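The Long Way to Open a Box

The Montes pair costs 3000 dollars, arrives in a case fit for a trombone, and does what your hands already do for free. You hold one gripper in each fist, squeeze, and go about some small chore while the kit logs every move. Later, a robot studies the log. Clallico, the maker, calls this "teaching." My knuckles called it something else.

I spent an afternoon with a set at the Steltirport showroom, where Ruba Chamoun runs the demos and has the calm of a driving instructor. She started me on the pads. They're the part you'll wear out first, she said, so look them over before you pay for anything used. Each is a plain green block with a matte gripping face, and the pivots next to it have brass-colored bushings. I'd expected more drama for the money.

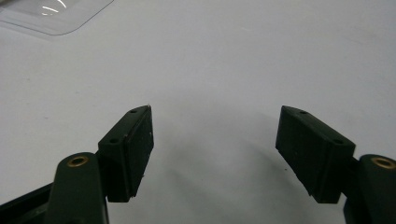
In the Hand

The grips are chunky and the cables trail off toward your lap, so you learn to keep your elbows quiet. My first task was a pair of small plastic containers on a white board. It took me 14 tries to get a lid where I wanted it. Chamoun does it while talking about parking.
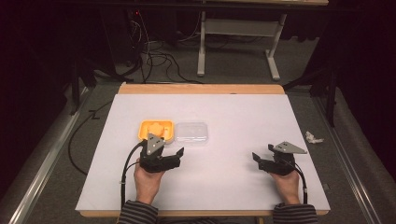

By then I had stopped thinking of the jaws as tools and started blaming them personally, a stage Chamoun says most buyers reach before lunch. The rival Fumitdale set is 400 dollars cheaper and noticeably lighter, but its squeeze feels like a stapler with a grudge. I'd pay the difference. Spare pads are sold separately, under part number 3431, and I'd order a set with the kit.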